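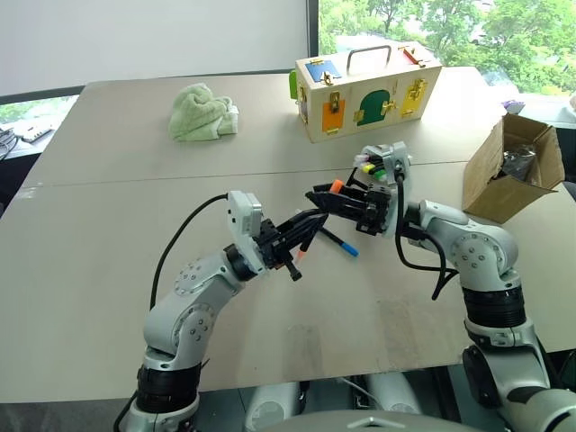
Good training examples start with the table, well before anyone picks up the controls. Decide what the episode is and put out only what it calls for, plus whatever clutter you want the policy to cope with. Write the clutter down. With two arms working on markers, we log the lock box behind them, the green towel and the open carton on the right as background, and anyone reviewing the set later knows they were meant to be there. If you can't say why an object is on the table, take it off before you record.

Bundles of pens
Pens roll. Start with them lying at different angles and change the angles every episode. A handover with one pen in the left gripper and several in the right is harder than it looks, so practice it slowly without recording until you stop bumping fingers. Keep the meeting point over the middle of the table, where both arms have room to bend. If a pen drops, pick it up with the arm and keep recording. Recoveries are worth having. Stop only if it goes on the floor.

Cables
Check wrist cables at the start of every session. You want enough slack for a full turn of the wrist and no more. A loop that hangs low will drag small things across the table, and you may not notice until playback. Velcro straps work better than zip ties, which Iara Ledesma spent most of March cutting off.

Light
Windows change the picture all day. Don't close the blinds for everything. Record part of each task in the morning and part after 3 p.m., and put the time in the episode name.

How many
For a simple pick and place, 95 clean episodes got us a usable first policy. Two-arm tasks took 300. We once collected 200 of a marker task with the same color always picked first, and the policy would not touch any other color. Mix the order from the first day.

Labels
Write the instruction before the episode, in plain words: "put the blue marker with the others." Two people should use the same word for the same thing. Catalina Leiva keeps our word list taped beside the Duvar workstation. It says marker, never pen, for the labels.

Throwing episodes out
Watch everything at double speed on Friday. Delete episodes with long pauses at the start, since the policy will learn to wait. Keep slow ones if the motion is steady. Don't delete from the only copy. Ours go to a second drive first, in a folder called Joltness.

Fingertips
Wipe the pads with a damp cloth and let them dry. Ink makes them slick. Replace both pads on a gripper together and note the date in the log.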